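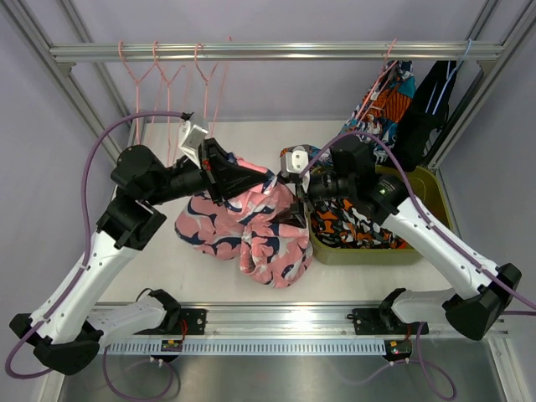
Jostthorpe opens its files on the Barrera smuggling ring

Court papers, police notebooks and shopkeepers' letters go on public view for the first time in April

For immediate release

The full story of the Barrera ring, the smuggling and protection gang that held the Jostthorpe docks in its grip for 21 years, can now be read by anyone who cares to walk through the door. The Festen Reading Room on Customs Lane opens to the public in April with 1,671 documents, nearly all of them kept in locked storage since the last of the trials ended.

We are thrilled to be able to say that. The papers have been talked about in this town for as long as most of us can remember, usually by people who had an uncle on the quay or a grandmother who kept a shop on Fish Row, and now they can be taken down from the shelf, opened on a desk and read.

The collection brings together three sets of records that had never been in the same building. The largest is the court bundle from Rastden, where the trials were moved after two jurors in Jostthorpe received visits at home. The second is a run of police notebooks, some of them in a shorthand that took our team most of a winter to work out. The third — and for many visitors this will be the one that stays with them — is made up of 584 letters written by shopkeepers, lorry drivers, publicans and dock workers who were made to pay the ring every month.

"I have worked on criminal records for most of my life and I have never read anything like those letters," said Begoña Herrero, who leads the Reading Room. "One woman writes to the police eleven times about a man who comes into her bakery and takes the money out of the till while her customers are standing there. She gets one reply. She keeps writing anyway. I wanted her letters on the open shelves from the first day I read them."

How the ring worked

The Barrera ring took its name from the Barrera warehouse, where stolen and untaxed goods were stored before being driven inland to Rastden. It began with cigarettes and spirits. Within a few years it controlled which firms could unload on the north quay, which drivers got work and which pubs could open late without having their windows broken. Its leaders rarely carried anything themselves, and much of the early police work went nowhere for that reason.

What finally broke it was bookkeeping. A clerk at the warehouse had kept a second set of ledgers, in a small and very tidy hand, showing who had been paid and who had been threatened. The ledgers listed 691 separate payments, and when they were read out in court the hearing ran on for days. Copies of every page are on show, with the original of the first volume in the glass case by the window.

The clerk's name was removed from the public record at the time and we have left it out of the displays. The family have been involved throughout and have been kind enough to lend a desk, a lamp and a pair of reading glasses.

New research

Alongside the papers, the Reading Room is publishing a short book by the historian Demetrio Goicoechea, The Second Ledger, which follows the money from the quay to the Rastden car yards where much of it ended up. He has found that the ring was far less tidy than the newspapers of the day made out. Its members fell out constantly. They cheated one another, lost whole lorryloads through bad planning and once paid twice for the same boat.

"People like to picture these men as masterminds," he said. "Read the notebooks and you meet a group of frightened, greedy people who got away with it because everyone around them was more frightened still. I find that a much more interesting story, and I think a more useful one too."

Macarena Urquijo has recorded new interviews with former dock workers and their families, including several people who had never spoken in public about what they saw. Some 40 hours of these recordings can be heard on headphones in the back room, and written versions are available in large print. A few speakers have asked for their voices to be replaced by an actor's, and those recordings are marked on the list.

Schools and visiting groups

Vega Gallardo has put together a programme for secondary schools that we can't wait to get going. Pupils work with copies of real papers from the trials, follow a single case from the first complaint to the verdict, and argue over what they would have done as a juror, a witness or a constable on the beat. Teachers from Jostthorpe and Rastden tried the sessions out last term and sent back plenty of notes, so the final versions are shorter, livelier and have a proper break in the middle.

Sessions for adult groups run in the evening from 6.30pm and last ninety minutes. They can be booked by local history societies, reading groups, law students and anybody else who can bring at least six people.

A walking route around the docks starts at the Reading Room door and passes the old customs shed, Fish Row and the north quay. The route is flat apart from the steps behind the chapel, and there is a way round those by Tanner Street. Maps are free at the desk.

A word about the material

Some of the papers describe violence, and a small number name people who were children when the events took place. Those names have been covered. Anyone who believes that a document affects them or a relative is warmly invited to get in touch before visiting, and a member of the team will go through it with them in private.

Visiting

The Festen Reading Room is open from 10am to 5pm, with last requests for documents at 4.15pm. Entry is free. Bags go in the lockers, pencils only at the desks, and photographs of the papers are allowed without flash. The building has step-free entry from the yard side, and a hearing loop at the front desk and in the back room. The Second Ledger is on sale at the desk and in bookshops in both towns.

Notes for editors

Begoña Herrero, Demetrio Goicoechea and Macarena Urquijo are available for interview. Copies of selected letters and ledger pages can be supplied on request, along with a short timeline of the trials. Reporters who would like to see the collection before it opens are very welcome and should contact Aitana Requena in the press office at the Festen Reading Room, Customs Lane, Jostthorpe.

Ends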